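Progress report, November
Guest bedroom refit, Drarstead house
Prepared for the Prelton Housing Fund by Wakana Hayashi

Summary

The back bedroom is nearly ready to sleep in. We have spent $800 of this period's grant, and the other $800 is still in the account, where I visit it sometimes.

1. Bed and bedding

The bed is in and made up with a gray fitted sheet. The fund asked for something that would not show every mark, and gray was the diplomatic choice. Pillows came in under budget at $100 for the lot, including the green plaid ones. I had argued for plain white and lost.
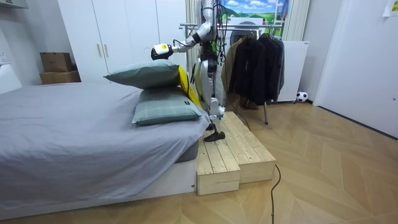

2. Making-up routine

Guests change over at noon, so the bed has to be stripped and remade quickly. The agreed order is sheet first, pillows parked on the bed while the corners are pulled down, then pillows up to the headboard. Nikolaidis Interiors suggested a quilted throw and four scatter cushions as well. We thanked them warmly.

The sheet still creases across the middle. I have tried smoothing it from both sides and from the foot, and the creases have tried moving somewhere else. 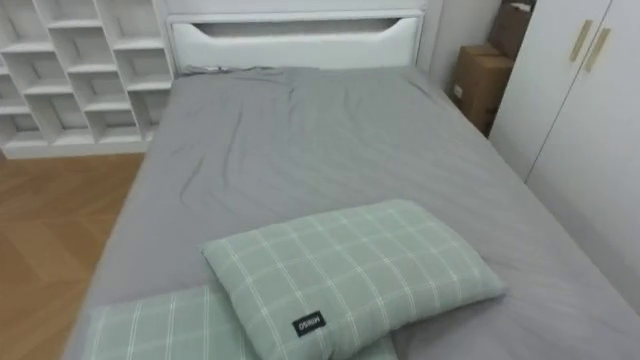 A second sheet, one size up, is on order from Tindine for $200 including a mattress protector — a price I queried twice and then paid. It comes out of next period's money.

3. Storage and what is left to do

The white shelving has no contents yet, and I would like to keep it that way until somebody decides what guests need besides a lamp and a few paperbacks. The last cardboard boxes go out with the recycling once the warranty cards have been found. A reading light is the only other purchase planned.

I expect to send the final accounts with the next report. 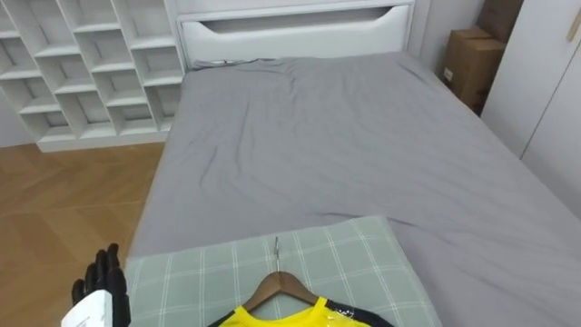
Bed, shelving and wardrobe side, boxes still to clear.

Contact: Drarstead house office | © Prelton Housing Fund | Back to top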